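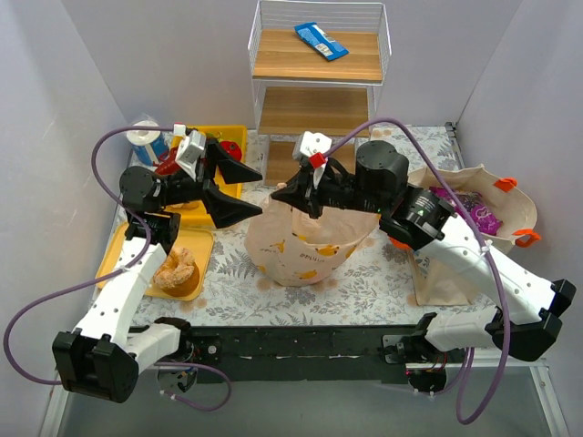
Refugio Quintero wanted to know why we'd bother with soft packaging at all, when most gripper comparisons stick to blocks and cups. Fair question! It came up on the first morning, and it ended up shaping most of what we're announcing today.

13 Mar 2025 - Clistov has finished its side-by-side trial of two fingertip sets for small two-arm benches, and I get to be the one to tell you how it went. I ran the sessions, so please forgive me if I go on a bit about paper bags.

The two contenders were the Rarnport jaw, which is narrow and fairly stiff, and the Olvera jaw, a bit wider with more give in the pad. Same arms, same controller, same wrist cameras for both. We logged 2853 grasps over the trial, 1016 of them on bags and wrappers, and the rest on groceries and bakery items.

So, the bags. A paper bag has a thin rim that folds as soon as you touch it, and if you close too fast you push it away before you've got hold of it. The Rarnport jaw was the better of the two at this, and by a fair margin. Its tip gets in over the rim without knocking the other side. The Olvera jaw needed a slower approach, and we spent most of a day fiddling with closing speed before I was happy to count its runs.

Donuts went the other way. The softer pad left far fewer dents, and I'd pick it every time for anything with a crust. Sugar gets on everything, though, and we wiped both sets down after every 80 grasps. I'd do it more often next time.

Canvas totes were a draw. Getting something out of one that's lying on its side is mostly a camera problem, in my view. If the wrist camera can't see past the opening, the jaw doesn't matter much. We threw out 263 grasps where the view was blocked and we couldn't say fairly what had gone wrong, and those aren't in the total I gave earlier.

A word on cables, as people always ask. We tried two routings for the camera leads and settled on a big loose loop, with plenty of slack at the wrist. It looks untidy and I don't care - the tighter routing tugged on the bracket whenever the arm reached for the back shelf.

The full results, with the closing speeds and the grasp log for each item, go up on the Vumilar project page later in March. Both fingertip sets will be available to borrow from Clistov for bench testing, on a two-week loan. Replacement pads are included with the Olvera set. Bring your own arms, and if you've got an awkward kind of packaging you'd like added to the next round, send it along with the loan form.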